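The Color of Ordinary Things

Search this site Type a word and press Enter

by Benedito Figueiredo
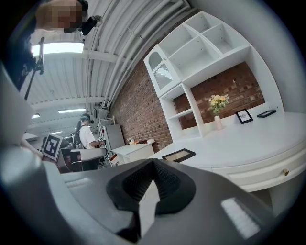 I grew up in a house where the kitchen scale was orange. The radio was red, the telephone was a green I have not seen again, and my mother's iron had a yellow handle. We were not people of special taste. My mother bought what the shop had, and the shop had colors. When I go now to buy a kettle, I can choose between black, gray, white, and a gray that the box calls "storm." The same is true for almost everything that a person holds or wears at work. The plastic body is gray, the rubber is black, the strap over the head is black, the clothes are dark, and if there is something light, it is a small white strip on the side. I don't say it is ugly. I say I am tired of it, and I think we accepted it without ever having the discussion.

The usual defense is that neutral colors go with everything. I have heard this in shops, from my brother-in-law, and from the man who sold me a sofa. It is a strange argument if you look at it slowly. An orange scale did not fight with the red radio. They stood on the same shelf for 21 years and I don't remember that any visitor was disturbed. A gray thing goes with everything in the same way that a silent guest agrees with everyone.

A second defense is better, and I want to be fair to it. Color gets old. A kettle that looks happy this year will look like this year for the rest of its life, and people who pay 200 for a machine do not want to be embarrassed by it. I understand this. But black plastic gets old too. It collects dust and every fingerprint, and after some winters it has that dull, greasy look which no cloth removes. My mother's yellow handle had a burn mark and it was still yellow.

I worked for a time at Sendeck, in the office that prepared the catalogs. We sold storage boxes, hooks, lamps and small tools for the garage. When I started, the catalog had 26 colors. When I left, it had five, and three of these were grays. Each color was removed for a reason I could not argue against. This one sold slowly, that one was difficult to match between two factories, another one needed its own shelf in the warehouse. The buyers from the big stores ordered the safe colors, so the safe colors sold, and in January the report said that customers prefer the safe colors. I sat in that meeting and I said nothing, and I regret it a little. A customer can only prefer what is in front of him.

There is also a practical side that is forgotten. Color helps you to find things. My neighbor in Sirthorpe, Mrs. Teixeira, is losing her sight, and she wraps red tape on the handles of her kitchen knives, on the remote control, and on the end of the phone charger. Her daughter gave her a very elegant set of black kitchen tools in a black stand. She thanked her daughter and then she put tape on those too. Even with good eyes, I have lost a gray screwdriver on a gray floor more times than I want to admit — and I knew which floor it was.

I have read that houses painted in gray are easier to sell. Maybe it is so. But then we live for years in rooms prepared for the person who comes after us, and he will also leave them gray for the next one. It seems to me a lot of politeness toward someone we have not met.

What I ask for is small. I don't want every office to look like a school for little children, and I know that for some work a quiet surface is better for the eyes. I would like one more color on the shelf, a real one, at the same price, and that it stays there long enough for people to notice it. My niece Nuna needed a lunch box last month. We went to three shops. In the third there was one in bright green, behind the others, with a damaged label, and the woman at the register asked us if we were sure.

Last updated: 15/04/2018

Related articles
In Defense of the Paper Shopping List
The Chair Nobody Sits On
Why I Still Repair My Umbrellas
Small Shops and Long Lines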